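Veneck Forum > Hand-held grippers > Collecting demos

Glare on curved surfaces: keep or bin?

skelline_pat
Apr 28, 2018
We have 200 demos for the pick task and I'm sorting them before training. 34 have streaks of light all over the background, like this one.
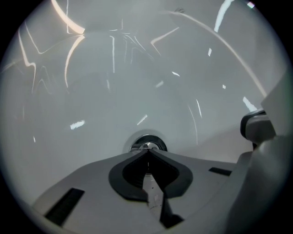 1 min read

Pale grey surface, glints everywhere, one thick peachy arc at upper left. The gripper body still reads clearly. Would you keep these?

nowicki_dan
Bin them. The policy will latch onto the bright bits. We had that in January and lost a week to it.

GDeclercq
Disagree with Dan. If the robot will work under those lights, it needs to see them. Keep them and record more with the lights moved.

nowicki_dan
Fine if you've got the hours. I don't.

skelline_pat
Colour jitter any use here?

GDeclercq
Not much for glare. Try training with and without the 34 and run both on the same bench.
Godelieve

skelline_pat
Will do. Starting the first run tonight.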